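Bisaneo Felted Acoustic Fabric, Gray

Item group: Wall and panel coverings
Sold by: Pennington
Unit of sale: roll or cut length

Overview

Bisaneo is a needle-felted covering for acoustic wall panels, office dividers and speaker baffles. It is made from polyester staple fiber with no woven backing. The face has a short, raised nap that hides staple lines and small surface marks in the panel below. The fabric is porous and lets sound pass through to the core. It is not an absorber by itself and should be used over mineral wool, glass fiber or open-cell foam.

Specifications

Fiber: 100% polyester
Construction: needle-felted, single layer
Roll width: 55 in
Roll length: 40 yd
Color: gray, solution dyed
Edges: trimmed, not sealed
Backing: none
Item no., full roll: 2,006
Item no., cut length: 1,270

Stretch and grain

The felt stretches more across the roll than along it. On tall panels, run the roll direction vertically. On wide panels, keep all pieces in the same direction, or the nap will catch light differently from one panel to the next. An arrow is printed on the core label to show nap direction. Mark cut pieces on the back with chalk before they are stacked.

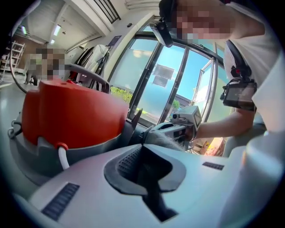 Gray fabric with a soft, fibrous surface.

Cutting

Use a rotary cutter with a new blade or a pair of heavy shears. Dull blades pull fibers out of the edge. Laser cutting is possible but leaves a hard, darkened edge that must be wrapped to the back of the panel. Allow 2 in on each side for wrapping, or 3 in where the core is thicker than 2 in.

Mounting

Staple to a wood frame with 1/4 in crown staples, starting at the center of each side and working toward the corners. Pull until the face is flat and stop there. Overstretched felt thins at the corners and the core may show through. For frames without a staple surface, use Skatollow contact adhesive on the back edges only. Do not spray adhesive over the face of the core; a full glue film reduces air flow through the covering.

Care

Vacuum with a soft brush attachment in the direction of the nap. Blot spills with a damp white cloth. Do not steam, iron or machine wash. Light pilling may be removed with a fabric shaver on a low setting.

Ordering

Cut lengths are supplied in whole yards and are rolled, not folded. Color may vary slightly between dye lots. For jobs that need more than one roll, enter the room or job name in the order notes and the rolls will be picked from one lot where stock allows. Cut lengths cannot be returned.

Related items

Skatollow contact adhesive, quart
Storetti panel frame kit, pine
Storetti impaling clips, box

Product questions: Urszula Wieczorek, Pennington technical desk
Page revised Feb 10, 2021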